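Pumska is a word list of whiteboard and classroom talk: the small sentences people say when they're teaching each other something at a board. "Can you rub that out?" "Is that a seven or a one?" "Hang on, this pen's dead." I love this stuff and could never find it written down in one place, so I started writing it down.

Last updated Sep 22, 2023.

## What's in it

- `phrases.tsv` -- 2,000 short phrases, one per line, with a topic and a region tag
- `markers.tsv` -- 263 names for pens, boards, dusters and everything that lives on the ledge
- `notes/` -- longer notes on words that wouldn't fit in a table cell
- `old/` -- the first version from April, kept so that old links still work

The markers file is my favourite. It began as a side list and then it just kept growing! People call the same pen a texta, a marker, a whiteboard pen, a dry-erase, a Niko or simply "the green one", and they will defend their choice with real heat.

## Columns

| Column | Meaning |
|---|---|
| `id` | stable number, never reused |
| `text` | the phrase, in the speaker's own spelling |
| `topic` | maths, spelling, planning, games, other |
| `region` | where the speaker grew up, if they told us |
| `source` | `poller`, `fladgate` or `hsiao` |

The three sources are the three notebooks it all came out of. Poller is the biggest and the messiest. Fladgate is mostly primary school teachers, so it's full of lovely things like "eyes on my squiggle". Hsiao came last and has the best region tags, and if you only want a clean sample to play with, start there.

## Words for the pen itself

Plenty of entries are about the tip touching the board: squeak, drag, skip, ghost, bleed. "Ghosting" is what most people say for the faint writing left after you've wiped, though 102 phrases in the list manage to talk about it without using that word at all (my pick is "yesterday's still on there").

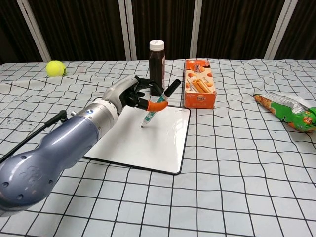
*Marker tip against a small whiteboard, black cap on the other end of the pen.*

Where to put the cap has its own little vocabulary too. "Posting" it on the back end is borrowed from fountain pen people, and I was delighted to find two teachers using it with no idea where they'd picked it up. See `notes/caps.md`, which got a bit long.

## Known problems

- Region tags are missing for roughly 200 rows, nearly all of them from Poller.
- `topic` was filled in by me, mostly late at night. Some of the "games" rows are really "maths".
- Quote marks are straight in two sources and curly in the third. Strip them before you compare anything.
- Canadian and Australian spellings are both left as they came. Please don't "fix" colour, or centre, or programme!

## Adding phrases

Open an issue with the phrase, where you heard it and where the speaker's from. Leave out names of students. Spelling mistakes in the phrase are fine -- keep them if they're how the person wrote it.

Big thanks to Sheyla Betancur, who typed up most of Fladgate from paper and caught a whole page I'd entered twice.

## Licence

CC BY 4.0 for the tables. The notes are the same, apart from `notes/songs.md`, where some of the lines aren't mine to give away.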